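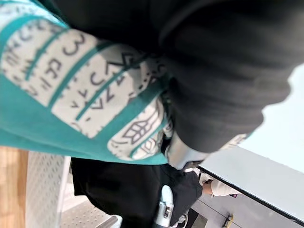 22/08/2023, dye bench

Back on the indigo vat after letting it sit since May, and I'm a bit embarrassed by how much I'd forgotten. The notes from spring are mostly arrows and the word "again" underlined, so I'm writing this one out properly for whoever picks it up next (probably me).

Vat is the old Sturo crock, the one with the chipped lid. It smelled fine when I opened it, kind of sweet and barny, but the surface was flat and there was no copper film at all. The liquid under it was blue. Should be a yellowy green! So it had gone off reduction, same as last time. I fed it fructose and a spoon of lime, stirred slow along the wall so I wouldn't whip air in, put the lid on and went to lunch. Came back to 38 degrees on the dial and a nice greeny color an inch down. Film was coming in at the edges. I gave it another hour anyway.

Test strips are all from the Umutton cotton, batch 2181. I scoured them for longer than the card says and I think it was worth it, the water came off the color of weak tea. There's a lot of wax in that stuff.

Strip one, single dip: pale, patchy, a dry spot in the middle where I'd been lazy about wetting out.
Strip two, three dips with airing between: much better, a proper mid blue.
Strip three, same again but I left it under too long on the last go and it went in lighter than it came out. The vat will take color back off if you leave it. I knew that. I wrote it down in May, even, in capitals.
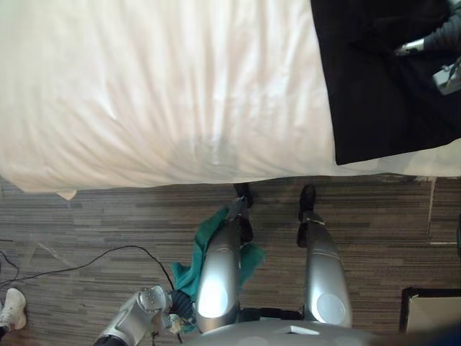 Rinse and dry

Two rinses in plain water, one with a splash of vinegar, one more plain. The last one ran clear for strip two and not for the others. Dried them flat on the rack out of the sun. Wet indigo always looks darker than it's going to be, so please don't match anything to the Plestthorpe swatch book until the strips are bone dry. I did that once and had to redo 74 napkins.

Rub test with a white rag: strip one left nothing, strip three left a smudge you could read by. Going to soak that one overnight and try it again.

Also the Đào resist paste has skinned over. I picked the skin off and the rest seems usable, a little stiff. Thinned it with warm water until it dropped off the stick in ribbons. Need to order more before the table runner job. 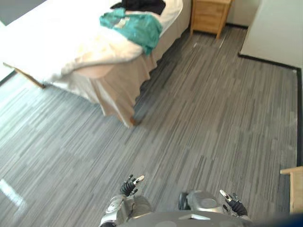 Teal on the white comforter, black behind it.

Still to do: check the pH strips (the tub was left open, I don't trust them), sieve the sludge, find the long spoon. I'd like to try the paste on strip two tomorrow if the vat holds its temperature overnight. Wrapped the crock in the wool blanket and set the heater on low.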